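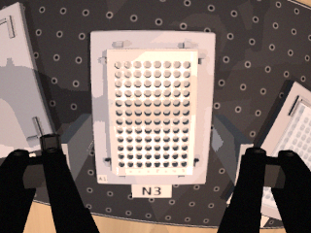 I'm very happy to say that Lindgate Games is bringing out Haltham Road, my English Civil War game for 2 players, and that orders open in May. It's been on my kitchen table in one form or another for a long time, and the part I've changed most often is the way troops line up. Think of the white plate up there, eight columns of round wells across and twelve rows down, and then think of a regiment of foot drawn up just as neatly, every man in his own little spot. Lovely to look at, and a misery to march through a hedge! That was my starting point. I wanted a game where keeping your lines tidy is hard work, and where a good half of your turn goes on stopping people wandering off.

**Lindgate Games, 4/21/20**

So, what do you get? Haltham Road comes as a hardback rulebook, a scenario book and a deck of order cards. There are 24 scenarios, from a scrap over a cattle pen that you can finish before your tea goes cold, up to a full day's battle with both wings of horse and all the trouble that comes with them. The town of Haltham is made up, and so are its squabbling gentry, but the sort of war they're fighting should feel familiar to anyone who's read about the smaller garrisons and the raids between them.

The rules run on Dekano, the order system I wrote with Latrice Brannigan. You both pick your cards in secret, lay them face down beside your regiments and turn them over one at a time. The snag is that a regiment that's lost its order can only take certain cards, so your pikemen may be standing about being shot at while your horse (who never listen anyway) go tearing off after somebody's baggage. Latrice says my cavalry chase things in every single game we play. She's right, and I've stopped apologising for it.

A few people asked whether you'll need a huge collection. No, you won't. The smaller scenarios work with a handful of bases a side, and the big ones can be played with card counters, which we've put in the back of the scenario book for you to copy. Any scale of figure will do. Distances are given in base widths, so if you've already got an army on odd-sized bases from some other set of rules, please leave them exactly as they are and come and play.

There's also a linked campaign called The Dvorak Letters. It follows a hired engineer, Captain Dvorak, who sells his plans for the Haltham defences to both sides and then has the cheek to stay in town. You each get a set of his letters and only some of them are true. I had enormous fun writing those, and you can skip the lot if you'd rather just line up and fight.

The first 100 orders will come with a signed print of Latrice's map of the Haltham valley. She drew it in ink and then painted over it, and there are field names on it that I'd never seen until the proofs arrived. We played 326 test games before I let go of the rules, and I've kept the notes from every one (including the evening when both generals were killed in the opening turn and we carried on anyway). The play testers are all thanked by name in the book, and those two generals are in there as well.

Orders open in May through the Lindgate shop, and the rulebook will be sold on its own as well as in the full set. If you write about games, run a club or stock a shop and you'd like a review copy, drop me a line through the Lindgate press page and tell me which scenario you'd like to try first. I'm always up for talking about hedges.

Gráinne Cullinane
Designer, Haltham Road
Lindgate Games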